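4. Cups on a Tray: Where People Put Them and Why It Matters

4.1 Why cups

Of all the things our households moved during the study, drinking cups turned out to be the most rewarding to watch. Plates stack. Forks have a drawer. A cup can go nearly anywhere there is a flat spot the size of a palm, and so a cup tells you a great deal about what the person holding it thinks the table is for. We came to this section expecting a short note on color and ended up with the richest set of records in the whole project.

The records come from the Sturkine diary set, in which 18 households wrote down every tray they loaded or cleared during the month of June. The diaries give us 2462 entries in all, and 919 of them mention at least one cup. Each entry lists what went on the tray, what stayed on the table, and (if the writer felt like it) a few words on how it went. Those few words are a joy. One writer kept a running account of a yellow cup that kept ending up by the sink. Another drew tiny circles in the margin to show the order in which cups were lifted.

We use "cup" for any handleless drinking vessel, glass or plastic, because the diarists did. Several of them wrote "glass" for plastic tumblers and "cup" for real glass, sometimes in the same line, and we saw no gain in correcting them.

4.2 Tinted and see-through cups

A see-through cup is a lovely object to study and a hard one to describe. Its color depends on what is behind it. Set a blue-tinted one on dark stone and the wall takes on the gray of the stone; slide it over something white and the same wall looks almost clear. Most of the color then gathers where the material is thickest, at the rim and in the ring of the base. This is why our coding sheet asks for the color of the rim first and the body second.
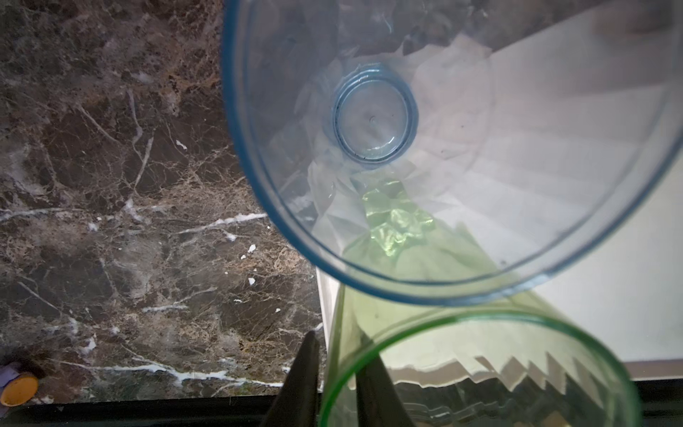
The rule also helped with the diaries. When two people in one household named the same cup differently, the quarrel was nearly always between a rim-looker and a body-looker. "Smoke" and "gray" could be the same cup, and so could "amber" and "honey." Once we asked each writer to look at the rim, the two lists came together quickly, and we could follow a single cup through a whole month of breakfasts.

We had worried that tinted sets would be too easy, with one color per person and no room for mistakes. The opposite happened. Pale tints are easy to mix up in evening light, and households with two greens in the set had a wonderful tangle of entries. The Ladefoged pages, named for the street where that group lived, contain the liveliest of these, with a light green cup and a slightly grayer green one trading places for days on end.

4.3 Rows, gaps and the last cup

How do people fill a tray? The standard account (the Pleltmont model, which we otherwise like very much) says they work from the far edge toward themselves, in rows, leaving equal gaps. Our diarists did work in rows, and many were proud of them. But the gaps were far from equal. The rows drifted and leaned, and the front row was often one short. That open space at the front got its own name in several diaries: "the thumb spot," "the parking space," and our favorite, "the porch." 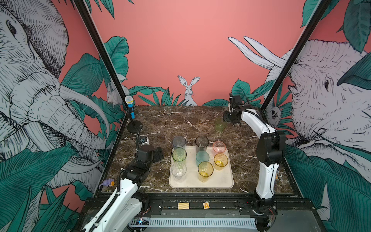

Figure 2. Tray with cups in loose rows, and one cup standing off the tray.

The last cup deserves a paragraph to itself. Writers treated it differently from all the others. It was the one set down farther off, the one somebody might still want, the one that came back in a second trip. Some entries close with a full tray and a note that a cup is still out on the table, and the writers seem perfectly content with that. In our coding we therefore treat a tray as "loaded" when the writer says it is, whatever remains beside it. This made the numbers messier and the findings far more interesting.

Color played a smaller part in the rows than we had guessed. A few households liked to keep the dark cups together at the back, and one sorted from pale to bright, but most simply took the nearest cup next. Where a color order did show up, it tended to belong to a single person and vanish on the days when someone else did the job.

4.4 Half-cleared tables

We were also keen to look at the middle of the job, which earlier work mostly skips. A half-done table is full of information. Some cups are on the tray, some are close to its edge, others are well back, and small things that have nothing to do with drinking share the surface: toys, blocks, whatever the day has left there.
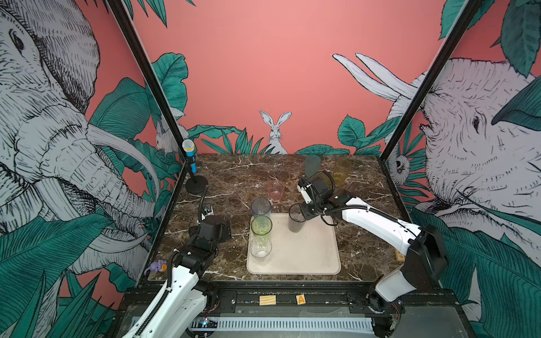
Diarists had strong feelings about those small things. In some homes the rule was toys first, then cups. In others the toys stayed exactly where they were and the tray was worked around them, with real care taken not to disturb a game. We coded these as "clear first" and "work around," and the second habit was the more fun to read about by a mile. Writers who worked around things gave longer entries, used more place words ("behind," "next to," "just off the corner"), and more often recorded the order of the cups.

Cups near the tray's edge raise a coding problem that we did not fully solve. A cup standing just off the corner may be waiting to go on, or it may have just come off, and a single record cannot settle which. We marked such cups "near" and left the direction blank unless the diary gave it. The 2 coders each worked through the full set with this rule, then met to compare the entries on which they differed. The Rurkance scheme, which allows only "on" and "off," would have forced a choice every time, and we are glad we dropped it early.

One further point on the base of the tray. A raised rim, even a slight one, seems to change how people talk. Writers with rimmed trays said a cup was "in" the tray, and those with flat boards said "on." We would love to see this followed up with a larger group, and with bowls as well as cups.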